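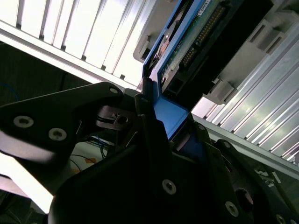 How does the controller decide that a drive tray has come far enough out of its bay to be moved away?

It compares two values: the distance the wrist has travelled along the pull axis, and the sideways force on the gripper. When the travel passes a set length and the force stays low for 15 control cycles in a row, the planner is allowed to start the transfer move.

Project report: Software for drive tray handling
Module: Robot Software Project
Submitted: 16/07/2026

1. Background

The project was carried out on the Wastau test bench. The arm and gripper were already in place, along with a driver layer called Zwane. Our task was to write the software above Zwane: a perception node, a planner and a small tool for looking at logs. We called the whole package Cillar.

The trays have to be pulled and pushed in a straight line. If the gripper is a little off that line, the tray binds against the bay. Most of our work was about noticing this early.

2. Perception

The wrist camera is used for the last part of the approach. The tray is bright blue and the bay is grey, so a colour threshold finds the tray and a line fit gives its direction. Our first version used the whole picture and was often misled by reflections from the ribbed metal panels beside the bay. We now mask out everything except a strip around the expected tray position.

Once the fingers are closed on the tray, the camera estimate is only used as a check. The gripper hides too much of the view for it to be trusted alone.

3. Control

We kept position control along the pull axis and used a soft force controller on the other two. The force limit was 5 N during the pull. Above this the arm stops, backs off 3 mm and fits the line again.

The force filter was harder to set than we expected. A slow filter missed short peaks, and a fast one stopped the arm for no good reason. The final value was chosen by replaying logs from May through the controller offline.

4. Tooling

Wiveck is our log viewer. It shows the camera picture, the wrist pose and the force curve on one timeline. It was meant to be a small side task but took more than 200 commits. Saving the parameter file with every log was added late, and the older logs cannot be compared properly.

5. Open points

The mask is still set by hand for each bay. The back-off step does not check for the cables below the bench before moving. Calibration between camera and gripper has to be repeated after any change to the finger plates, and the script for it stops without a useful message if the marker is not found.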